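Household Stores: New Storage Bins for Shared Rooms

Residents of Helen Court and Nair House are advised that the cloth sacks formerly kept in the linen rooms have been withdrawn. Plastic storage bins will take their place from August. The Residents' Services Office has ordered 378 for Helen Court and 520 for Nair House, and delivery will be made floor by floor.

The bins are off-white, with rounded corners and walls that widen towards the top. An oval handle opening is set in each of two facing walls, and the rim is rolled.

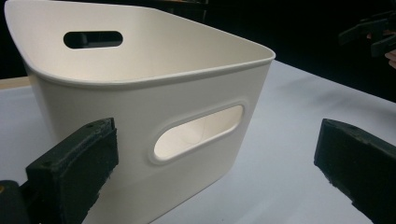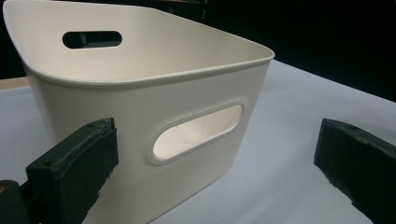

Residents' Services Office, Hatonora Housing Association
7/8/18

One bin will be issued to each flat on signature. Further bins may be requested at the Niller Road desk, where a small number are held in reserve. A deposit of £7 is payable on each additional bin and will be returned when the bin is handed back clean.

Bins should be lifted by both handle openings. Residents are asked not to fill them above the level of the openings, as small articles such as socks and pegs may otherwise fall through on the stairs. Tins, books and other heavy goods should be divided between two bins.

Each bin should be marked with the flat number on a tie-on label – please do not write directly on the plastic. Labels are available from the desk at no charge. Unmarked bins left in the linen rooms will be taken to the ground floor store and kept there until claimed.

Bins may be washed with warm water and ordinary washing-up liquid. Scouring powder should not be used.

Enquiries may be made at the desk or by telephone on extension 953.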